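From the Garden Gate: A Few Words About Tomatoes, Patience, and My Father's Notebook
Jul 5, 2020

Dear friends,

I hope this finds you all well and not too sunburned. I had planned to write about roses this month, because I promised Neville Tapley I would finally get around to black spot, but then I went out to the back bed with my coffee and found the first ripe tomato of the year sitting there as bold as you please, and I'm afraid roses went clean out of my head. Neville, forgive me. Your black spot will still be there next month, and so, sadly, will mine.

It was a Pumari, for those of you who like to know. I started a packet of them indoors back in February, on the shelf over the dryer, and I will admit I didn't expect much. The seeds came tucked in with an order from Menon, the little mail-order place some of you have asked me about, and I very nearly gave them away. They are small tomatoes, a bit bigger than a walnut, with thin skins that split if you look at them sideways after a rain. But the flavor! I ate that first one standing in the row with my slippers getting soaked, and I didn't share it, and I am not one bit sorry.

All of which got me thinking about my father's notebook. Those of you who have been getting this letter for a while know about the notebook. He kept it in the pocket of his barn coat and he wrote in it with whatever was handy, so that some pages are in pencil and some in ballpoint and one whole week in May is in what I'm fairly sure is my mother's eyebrow pencil. He wrote down what he planted and where, what the weather did, and what he thought of it all. "Peas up. Rabbit fat." That is an entire entry, and I think of it every spring when I'm putting the wire up.

For years I told myself I didn't need to keep one. I had a good memory and I only had the one garden, and how hard could it be to remember where the beans went? Well, I'm here to tell you that last summer I planted my fall garlic right on top of a bed that had grown onions the year before, and leeks the year before that, and I got a crop of the saddest little bulbs you ever saw, soft and yellow and good for nothing but the compost. Cyril Heywood came by, looked at them laid out on the porch, and very kindly asked about my grandchildren.

So this year I have been writing things down, and I want to encourage you to do the same, even if you are starting halfway through the season like a great many of us do. It doesn't have to be fancy. I use a plain spiral notebook from the drugstore, and I give each bed its own page. At the top I draw a rough box, and I put numbers across the top and letters down the side, just like the maps we used to keep in the glove compartment. Then when I plant a thing I only have to write "B3, Trinora beans, second sowing," and I know just where I mean. Cyril, who was a surveyor before he retired, says my boxes are a disgrace to the profession, and he is right, but the beans don't seem to mind.

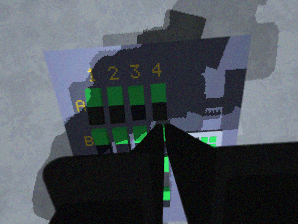
The other thing I've started doing is writing down what didn't work, and that has been harder on the pride than I expected. I had 79 pepper seedlings this spring, if you can believe it, and I lost a whole tray of them by putting them out on a warm afternoon and then going in to take a phone call from my sister. You know how my sister's calls are. By the time I got back they had all lain down flat. I watered them and moved them to the shade and spoke to them nicely, and a few stood up again, but most did not. It's all in the notebook: "Peppers cooked. Do not answer phone." My father would have been proud of that one, I think.

While I'm on the subject of tomatoes, a few of you wrote to ask about watering, and I'll tell you what I do, with the understanding that your soil is not my soil. I water deep and not very often, early in the day, right at the base of the plant. In the real heat I go every third morning and let the hose run slowly for up to 10 minutes on each one. I used to stand there every evening with the sprayer, which is a lovely way to end the day and does the plants hardly any good at all. If you must stand outside in the evening with a hose (and I understand, I do) then give it to the hostas.

I also mulch with straw, the thicker the better. Get it from someone who can tell you what's in it. I once bought 8 bales off the back of a truck and grew the finest stand of volunteer oats in the county.

A word on suckers too, those little shoots that come up in the elbow between the stem and the branch. I pinch them on the tall kinds and leave them alone on the bushy ones. My Odenik plants, which are supposed to be bushy, have taken it into their heads to be tall this year, so I've split the difference and pinched the ones I could reach without getting down on my knees. I'll let you know in September how that went - it'll be written down, at any rate.

Several people have asked whether we're going to have our plant swap this fall. I would dearly love to say yes. What I can say for now is that if we do anything, it will be outdoors on my driveway, with the tables well spread out and everybody bringing their own bag, and I'll put the details in this letter when I have them. In the meantime, if you have iris to divide, please go ahead and divide it, and set the extras aside in a shady spot with their names on. Write the names in pencil. Marker fades, and last year I went home with three pots of something called "Mrs. B" that I have yet to identify.

Please keep your letters coming, and your questions, and your zucchini if you must. I've got a cake recipe that will use up two big ones, and I'll type it out for next time along with the black spot.

With love from the back bed,
Your friend at the Garden Gate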